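Teleoperation cell check – Vadar bench, 8 January 2026

Emergency stop, both arms: OK. Lovely quick response.
Leader and follower joints matched at start: OK
Wrist cameras tight: OK, both nipped up again.
Cable slack at full reach: OK. Left one still loops wide – watch it on long moves.
Wire basket ties on cross rail: OK
Grip force limit for soft goods: OK, lowered after the May trials and so much better!
Front rail clear of small items: ACTION, clear before next run. 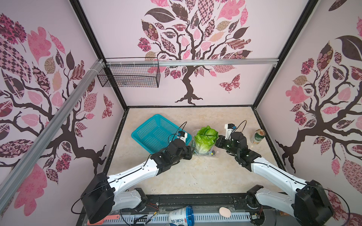
Operator break every 16 demos: OK. Almost 53 recorded this session, and the two-handed lifts are getting really smooth.
Base bolts: 3 of 4 marked, last one to do.

Next check: Konel bench.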